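I signed up for the open day at the Relholm paint works mostly because my sister had a spare ticket, and I figured there'd be free coffee. There was! Weak, but free, and served in mugs with color chips printed on the side, one of which I bought on the way out and have been using ever since.

The works sits behind the old rail yard, and if you drive, do not trust the signs. We circled the Kelley warehouse twice before a guy on a forklift pointed us in. Parking was a muddy field (wear boots). Tickets were 50 cents short of being a bargain, my sister says, but she says that about everything.

Our guide was Hema Pinto, who has mixed whites there for most of her working life and has very strong feelings about them. I had no idea how many ways there are to get white wrong. The Relholm archive holds 989 recipe cards, and a good chunk of them are for shades I'd have called "white" and moved on. She passed a few of the old ones around in plastic sleeves, all tiny handwriting and tea stains, and one had "NOT FOR CEILINGS" written across it in red pencil.
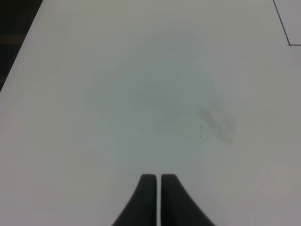
A pale tabletop with a cool, grayish tint.

After the archive we got to the mixing hall, which was my favorite part. It's loud and it smells like chalk and wet cardboard, and the big Rimex mixers (they've been running since 2000) make the floor buzz right through your shoes. You stand behind a yellow line and watch a batch go from sludge to something you'd want to put on your kitchen walls. I could have stayed there all afternoon, but the next group was already stacking up behind us.

Then a talk on drying times, which I'll admit I drifted through a bit. The chairs were hard and I was hungry. 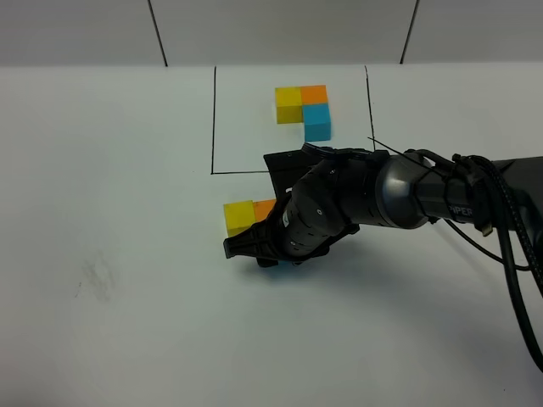
Lunch was in the canteen, run by a family outfit called Naidu, and it was way better than it had any right to be. I had the lentil soup and a flatbread the size of a steering wheel, and went back for a second flatbread. The line moves slowly, so go early.

The shop is by the exit and sells off discontinued shades cheap. I came home with two cans of number 77, a kind of dusty green that my sister hates, and it's going in the hallway anyway. They're opening the doors again in February, and you book through the works office by phone, mornings only.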